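Tamach progress report, March
To: Ursina Hofstetter
From: Yoshinori Morikawa

Hi Ursina,

You asked for something shorter than last time and with fewer plots, so I've kept the plots in the shared folder and I'll just tell you how it's going. Short version: the planner is in good shape, perception is better than it was but still has one annoying habit, and I'd like to move a bit of money from travel to compute (more on that at the end).

The planner first, because I'm happy about it! The rewrite of the approach planner was merged at the start of the month. The old version worked out the whole path up front and then stuck with it, so if the target estimate moved at all on the way down we had to stop and start over. The new one keeps replanning the last stretch while the arm is moving. We ran 3000 simulated approaches through it before letting it anywhere near the arm, and then 906 on the real setup. Stops caused by a stale plan used to be our number one entry in the log, and now I have to scroll to find one. I also threw out a big pile of special cases that had been there since the Chiba demo, which felt great.

Perception took more of my time than I'd planned. The segmentation model in Catska is trained to find small items on a plain surface, and it finds them well. What it also does is find things when the surface is bare. A soft shadow under the gripper gets a mask, sometimes with a pretty confident score, and then the planner very politely goes and tries to pick up the shadow. Seams do it too, though less often.

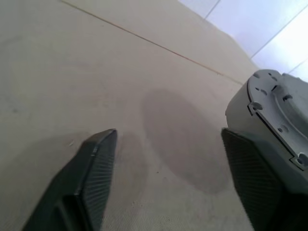 Wrist camera view with nothing between the fingers. The gray patch on the beige surface is shadow, and the thin tan line above it is a seam.

I tried the cheap fix first, which was raising the score threshold. It got rid of most of the ghosts and also a good number of thin, flat objects we really do want, so I put it back. What I'm doing now is feeding the arm pose in along with the picture, so the model has a chance to learn that a dark blob which travels with the wrist probably belongs to the wrist. I labeled 1329 bare-surface views for this and added them to the training set as proper negatives. (We had almost none before. My fault, I kept filtering them out as boring!) The first training run looks good on the held-out set, but I haven't tried it in the full loop yet, so please don't put it on a slide.

On tooling, Flumulus now replays any logged run with the camera view, the masks and the plan lined up in time. Before this I was flipping between three windows and guessing. It still chokes on very long logs, and the export button does nothing at all, I know, it's on my list.

What's next: get the pose-aware model into the loop, run the same approach test again so we can compare, and write up the replanning work while I still remember why I made certain choices.

The money question. I've used less of the travel line than we budgeted and I'd like to shift 2000 dollars of it to GPU time. That would cover the remaining training runs. If it needs a form, send it over and I'll fill it in the same day.

Yoshinori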